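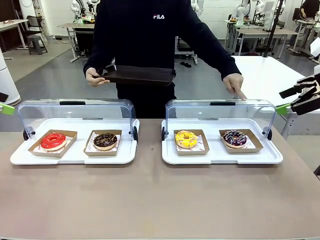 Figure 4. Two display trays with covers raised, ready for service. One donut per boat, two boats per tray.

4. Loading and Serving from the Covered Display Trays

This section applies to the Lustetti covered display tray with hinged dome cover, as supplied to all Stamon counters. Read Section 3 (Cleaning Before First Use) before proceeding.

4.1 Setting up the trays

1. Place the trays side by side on a level table, with the hinges toward the back. Leave enough clearance behind the trays for both covers to stand upright.

2. Grasp the short black handle on the top edge of the cover and raise it in a single movement until it rests upright. Do not lift the cover by the curved panel.

3. Check the round hinge knobs on both sides. If a knob turns freely, tighten it by hand before loading. Tools must not be used.

CAUTION: Do not carry a tray by its cover, whether open or closed. The hinges are not designed to support the weight of the tray.

4.2 Loading

4. Line each cardboard boat with one sheet of patterned paper. Boats and liners are ordered together under part number 246.

5. Place one donut in each boat, glazed side up. Allow glaze and icing to set fully before loading.

6. Set two boats in each tray, evenly spaced. Where four varieties are offered, keep them in a single row across both trays so that each can be seen from the front. The row in Figure 4 reads, from left to right: red glaze, chocolate with sprinkles, yellow with sprinkles, and purple with white icing lines.

NOTE: The order of varieties is left to the counter supervisor. Once chosen, it should remain the same for the full service period.

4.3 Serving

7. Hold the rectangular serving tray level at waist height. Confirm the guest's choice by pointing to the item - do not touch the glaze or the inside of the cover.

8. Lift the boat by its cardboard sides and transfer it to the serving tray. The donut stays in its boat.

9. Lower the cover by its handle when service pauses. Do not let it drop.

CAUTION: Do not use abrasive pads or alcohol-based cleaners on the clear plastic. Replacement covers are listed in the Quintela parts sheet, item 147.

Continue to Section 5, Closing and Overnight Storage.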